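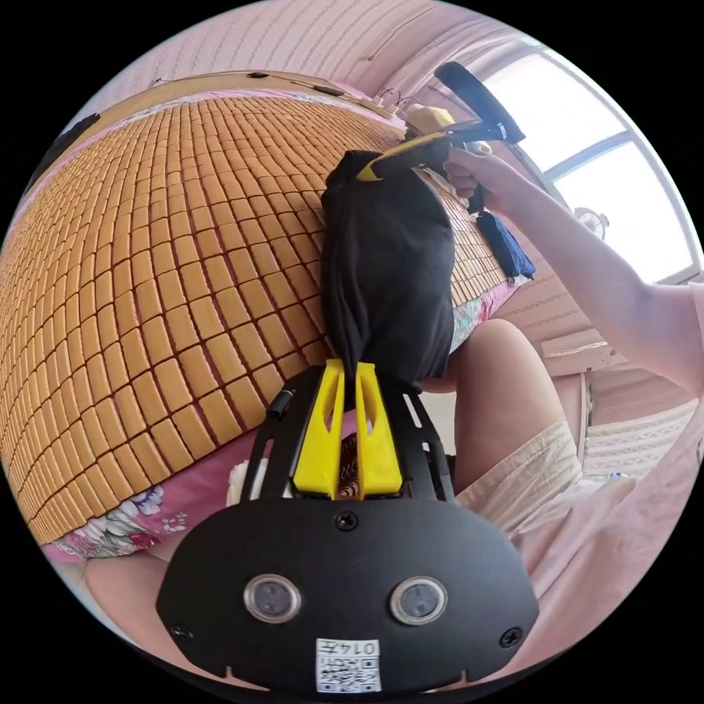 Thread: Finger pads and mounting screws on the hand-held grippers — how often do you check yours?

Isabelle_C
Monday, December 21, 2020

Hi all, hope everyone is staying warm! I look after a pair of hand-held grippers, the kind with the yellow fingers and the black plate with three screws and two lenses, and I'd love to compare notes before I write down a proper routine. They spend most of their lives on cloth, one pinching the bottom and the other holding the top, like in the picture, and cloth seems so gentle that I let the upkeep slide for much too long.

Last week unit 014 started letting go of thin fabric on one side. I closed the fingers on a strip of paper and could slide it right out near the tips, while down by the base it held fine. So I took the fingers off, wiped out the slots (so much lint!), put them back and snugged the screws. Better now, but I'm not sure which part of that fixed it. I've been planning on a full check every 1,000 closes. Does that sound sensible?

— Isabelle Cloutier

zitberg_bench
Welcome, Isabelle! A thousand is too long for cloth if you ask me. We do ours at 290, which sounds fussy, but it happens to be one working day for us and so it never gets forgotten. The lint packs down into the slots and then the fingers don't close flat. A dry toothbrush does the job in a minute. Please don't use oil anywhere near the fingers, I did that once and spent a whole afternoon cleaning it off again.

kimisach_fan
I'm going to disagree a little with the daily teardown (in a friendly way!). Brushing every day, yes, absolutely. But taking the fingers off every day wears out the holes, and then you have a problem you made yourself. I went through two plates that way at my old job at Cundell before my boss took the screwdriver away from me. Ours go 900 closes between teardowns now and the paper test tells me if one needs it sooner.

zitberg_bench
Fair enough, I should have been clearer — I brush daily and only pull the fingers if the paper slips. Still wouldn't wait for 900 on fleece or anything fuzzy.

T.McIntyre
Isabelle, did you check the plate as well as the fingers? On mine the top screw is always the first to back out, and then the whole plate tips a hair and the lenses tip along with it. You'd swear the fingers were crooked. I put a dot of paint across each screw head and onto the plate, so if the line is broken I know it has turned. And wipe the lenses last, after the brushing, or you'll just be doing it twice.

Thérèse

Isabelle_C
Oh, the paint dots are lovely, I'm stealing that! And Thérèse, you got me, the top screw did take most of a turn when I tightened it and I didn't think anything of it at the time. I'll do the second unit tonight the same way, but one thing at a time, with the paper test after each step.

kimisach_fan
Good plan. What are you using on the threads?

Isabelle_C
Nothing so far. Should I be?

T.McIntyre
A tiny bit of the removable kind, if your plate screws go into metal. If they go straight into plastic, skip it, some of those compounds will crack plastic. Beaulieu sells little bottles that last forever.

zitberg_bench
I'd skip it either way and just look at the dots every 100 closes, but Thérèse and I have had this argument before and I don't expect to win it this time either :)

Isabelle_C
Looked at the second one after supper. Lint again, and its top screw was snug. Paper holds all the way out to the tips now. I've got white paint on my sleeve and dots on six screws, and I'll go with brushing daily and a teardown when the paper slips. Thank you all so much!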